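Maltbridge Building Users Group
Minutes of the telephones meeting
Thursday, March 6, 2025, small meeting room, ground floor

Present: representatives of the front office, the workshop, the second floor tenants, the print room and the building manager's office. The bookkeeper joined by phone for the first half and dropped off twice.

Apologies: the third floor.

1. Minutes of the last meeting

Agreed, with one correction. The last minutes said the group had "welcomed" the proposal from Skonitz to replace the desk phones. The front office asked for this to be changed to "received." Changed.

2. Matters arising

The bad line on the loading door intercom has been looked at again. The engineer's note says no fault found. The workshop's position is that the fault is easily found by pressing the button when it rains. To be reported a third time.

The old fax number is still printed on the second floor letterhead. The second floor said they will use up the paper first. The print room asked how much paper. No answer was given.

3. Skonitz proposal for replacement phones

The building manager's office went through the revised proposal. Skonitz would take out the existing wired handsets and put in cordless ones running over the building network, with a small base unit on each floor. The price is now $474 a month on a fixed term, down from $603 in the first version.

The front office asked what had been taken out to get from one figure to the other. The building manager's office said the salesman had described it as a goodwill adjustment. On comparing the two versions line by line, the meeting found that the second one no longer includes weekend call-outs, spare batteries, or the conference unit for this room. The meeting did not regard this as goodwill.

The brochure claims "crystal clear calls in every corner of your workplace." The workshop asked whether anyone from Skonitz had been in every corner of this workplace. As far as the building manager's office knows, the survey was done from the floor plan, and the floor plan is the one from before the stockroom wall went up. The workshop would like a real survey, with a handset, carried into the stockroom and the back stairs, while somebody at the other end says whether they can hear anything.

The print room pointed out that the battery life in the brochure is given as standby time only. Talk time is nowhere in the document. The print room spends a good part of each morning on hold with paper suppliers and does not care how long a phone lasts when it is not being used.

The bookkeeper said the contract renews itself for a further term unless notice is given in a window of 20 days. The window opens before the anniversary date and closes before it too, and in the bookkeeper's opinion was written by someone who hoped it would be missed. The bookkeeper will not recommend signing anything with that clause in it. The line dropped at this point and was restored.
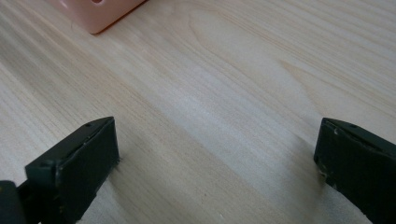
Does the group have to leave its present phone company in order to get new handsets?

The present contract with Pandley covers the lines only, so handsets can be bought from anyone and plugged into the same sockets. Skonitz had let it be understood that the two went together. The building manager's office has read the Pandley contract again and can find nothing in it to support this.

The second floor said that in that case they did not see why the group was discussing a monthly rental at all. The front office said it was because the present handsets are wearing out, the keys stick, and two of the displays are unreadable. The second floor accepted this but repeated that a worn-out phone is a reason to buy a phone.

4. Alternative from Berhe

The building manager's office had also asked Berhe for a quote on plain corded desk phones, bought outright. The quote is for 13 phones with a large display, a headset socket and a mute button. Delivery is extra and is left blank on the form.

Opinion was a little warmer, though not by much. The front office liked the large keys on the demonstration model and disliked the menu, where the volume setting sits four levels down under "Environment." The workshop was glad to see a ringer that can be turned up properly, and asked whether it stays turned up after a power cut. Berhe's leaflet says settings are "retained in most circumstances." The meeting would like to know which circumstances those are.

The print room asked about the warranty. It covers the base of the phone but excludes the handset cord. Every phone fault the print room has had was in the handset cord. The building manager's office will ask Berhe for the price of a spare cord and whether it is a standard one that can be bought in any hardware store.

The bookkeeper prefers an outright purchase, on the grounds that a thing which has been paid for cannot renew itself.

5. Voicemail

The front office reported that the general mailbox was full again in the first week of March. Most of the messages were recorded sales calls. The current system deletes nothing unless told to, one message at a time, after playing the whole of it.

Both suppliers offer something they call smart voicemail. Skonitz's version turns messages into text and sends them by email. The second floor had used a similar feature at a previous address and said that it made a fair job of English spoken slowly and a poor job of phone numbers, which were the only part anybody needed. The meeting will not pay extra for it without a trial using actual messages, including at least one left from a moving truck.

Berhe's version turned out on reading to be a red light that flashes. The front office said this would do.

6. Mobile phones as a replacement for everything

The third floor had sent a note suggesting that the building give up desk phones altogether and have staff use their own mobiles. The note was read out. The workshop asked who would pay for the calls. The front office asked what would happen to the main number at lunchtime. The note covered neither point. It did say that desk phones were "on the way out," which the print room remembered being told when the present ones were installed.

Signal on the ground floor is poor in any case. One bar by the window and none by the stairs. The bookkeeper could not comment, having dropped off again, and did not rejoin.

The third floor to be thanked for the note and invited to come to the next meeting and defend it.

7. Decisions

The Skonitz proposal is not accepted in its present form. It is not rejected either, as the building manager's office would like to see what the price does next.

Nothing is to be signed, initialed or agreed to by phone with any supplier. This includes saying "yes" to a recorded call that asks whether you are the person responsible for telecoms.

8. Actions

Building manager's office: ask Skonitz for an on-site survey, the talk time of the handset in writing, and the removal of the renewal clause. Send them the current floor plan.

Building manager's office: ask Berhe for the delivery charge, the price of cords, and the loan of one phone for a week.

Workshop: unplug the loan phone and plug it back in, and report on the ringer.

Front office: clear the mailbox. Keep any messages that would make a good test.

Second floor: find out how much letterhead is left.

9. Any other business

The print room asked for the phone list by the copier to be updated. It still shows the extensions from before the last move, with several corrections in different pens that contradict one another. The front office has an up-to-date list and had assumed everyone was using it. It will be sent around and the old one taken down.

The workshop asked whether the hold music could be changed. The building manager's office said it comes with the Pandley lines and the only other choice is silence. A show of hands favored silence. To be requested.

Next meeting to be fixed when both suppliers have replied in writing.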